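# Kamolrat cubes – read me first

14 comments · 6 shares

Hello! If you've landed in this folder looking for the Hendunden puzzle sheets, they're one level up. This one is all about the cubes: what's in the set, how the sorting and stacking tasks are written down, and which of my files you can safely ignore (most of the ones starting with "old").

Last updated Monday, February 23, 2026.

## What it is

Kamolrat is a collection of short stacking tasks done with coloured cubes on a table mat. Pick a colour, find the cubes that match, put one on top of the other, move on. I started it because I wanted a set of tidy little tabletop jobs that anyone could read and set up in a couple of minutes, and then it grew a bit (as these things do). There are 327 task cards now. I'd planned on far fewer.

Each session uses 10 cubes, with the colours chosen so that they can be paired up. A session is finished when there's nothing left to match, or when I've lost patience and gone for tea. Both sorts are in the folder and the second sort is marked `unfinished` in the notes column. Please don't delete them, they're useful for seeing where the stacks start to go wrong.

## What's in the folder

- `cards/` – the task cards, plain text, one per file
- `layouts/` – starting positions for the cubes, drawn by hand and then typed up
- `notes.csv` – my notes on each session, including the grumpy ones
- `old_layouts/` – ignore
- `old_cards_cindik/` – also ignore, unless you're Theerawat

Theerawat Thaweesak wrote the Cindik version of the cards, which used wooden bricks of different lengths. Lovely idea, but a long brick across a short one makes "is it stacked?" a question you can argue over all afternoon. Cubes are much kinder. All six faces are the same, so you never have to say which way up.

## How the cards are worded

A card gives the colour and the finished arrangement and that's it. A typical one reads:

`Stack the two red cubes near the middle of the mat.`

I've kept the wording loose on purpose. "Near the middle" means inside the inner part of the layout drawing, and I haven't tried to pin it down further. Kulap Wattanapong went through every card in July and took out the words we kept using differently – "beside" was the worst one! – so if you write new cards, have a look at `cards/wording.txt` before you begin.

## Setting up

Mat flat on the table first. A crease under a cube will tip a tower over sooner or later, and I spent one whole evening blaming the cubes before I noticed a ridge running across the cloth. I now leave mine under a stack of Urwood catalogues overnight and it comes out nice and flat. 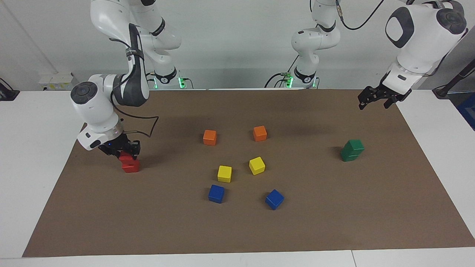
Then the cubes. Follow the layout if the card names one, otherwise just scatter them with a bit of space between. I allow myself 5 minutes for a fresh layout, and anything fiddlier than that usually gets thrown out, along with most of the clever ones I dream up on the bus.

A stack counts if the top cube is resting on the lower one and stays there once it's been let go. It doesn't have to be perfectly lined up. Slightly offset is fine and I log it as `ok_offset`, which a few of you have asked about in the comments (it isn't an error code, sorry for the scary name).

## Known problems

- A handful of cards mention a colour that isn't in the matching layout. I'm fixing these as I find them.
- Orange and red were muddled in some early notes. My handwriting, my fault.
- The layout drawings have no scale. Go by eye.

## Using it

Help yourself for teaching, tinkering or research. If you add cards of your own, send them over and I'll put them in with your name on. Corrections to `notes.csv` are welcome too, but leave the old column in place and add yours next to it

Share (6) · Comments (14)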